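A day at the Filthorpe county fair, with the candidates

2023-08-15

I drove over to Filthorpe on Saturday for the political day at the county fair. It's the one day of the week when both parties rent tents, and anyone running for the state house who wants to be taken seriously shows up and eats something fried. I had been meaning to go for years. I write a lot here about messaging and memes, and I spend very little time in places where people hear the message without a phone in their hand.

Parking was in a hayfield off the Sosmont road and cost me 2 dollars, cash only. The fair people told me they expected 3,000 through the gate by supper.

The speeches

Speeches are given from a flatbed trailer next to the livestock barn. Each candidate gets ten minutes and a microphone that cuts out if you hold it too low. I heard six of them. There were benches for maybe a third of the crowd and everyone else stood along the fence.

The thing I noticed first was how little of the online conversation was there. I didn't hear one reference to the laser-eyed president, or to any meme at all, from either side. The Republican running in the Sosmont district got his biggest hand for a line about the bridge on Route 9, which has been down to one lane since June. The Democrat who followed him also talked about the bridge, for longer, and knew what the repair was supposed to cost. She got a smaller hand. I thought she was better. I'm also the kind of person who likes hearing what things cost.

Two of the others gave what was plainly the national stump speech with the name of the county dropped in. People were polite about it. A few went for lemonade.

The one moment of real heat came over the Karpenko plant. Karpenko wants to build on the old rail yard and is asking the county for a ten-year tax break. The company says 600 jobs once it's fully open. A man in the crowd shouted that it had said 900 last fall, and the candidate on the trailer said he'd have to look into that. He should have had an answer. It's the main local question this cycle, and both parties are split on it, which makes it hard to run on.

The exhibit hall

It was hot by noon, so I went into the exhibit hall, which has fans. Quilts and canned goods are at one end and the business and civic tables at the other. The county parties each had a table with yard signs and a clipboard. The Democrats were giving away buttons, including some with sunglasses on them, so I suppose the meme did make it to Filthorpe after all. The woman at the table told me they went mostly to teenagers.

I spent longer than I meant to at that end of the hall. People were arguing about Karpenko there too, more quietly than outside, and mostly about whether the work would go to locals or be automated within a few years. I heard three versions of that argument in half an hour. The people making it didn't sort neatly by party. A retired machinist with a Trump hat and a younger woman in a teachers' union shirt agreed with each other almost completely, and then disagreed about whose fault it was.
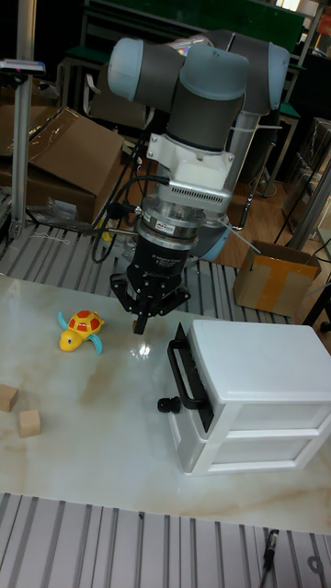
The straw poll

The fair runs a straw poll with dried corn. You get one kernel and drop it into a jar with the candidate's name on it. Some 900 kernels had gone in by the time I left, according to the girl minding the jars, and the Republican was ahead in the Sosmont race by a good margin. He usually is. The jars for the Iltport race looked close to even, and that's a district that wasn't supposed to be close.

I wouldn't put weight on it. Iltport is half an hour away and the people who make the drive are the ones who care already. Still, I talked to the volunteers from both Iltport campaigns and neither sounded relaxed.

What I took from it

I've argued before that memes mostly work on people who are already on the team. One afternoon in a hayfield doesn't prove that, but I didn't see anything to change my mind. The bridge and the plant were what people wanted to talk about. The candidates who had details on either one held the benches, and the others lost people to the lemonade stand.

I'll try to get to the Iltport debate if they set a date for it. If you go to the fair next year, bring cash and get there before eleven.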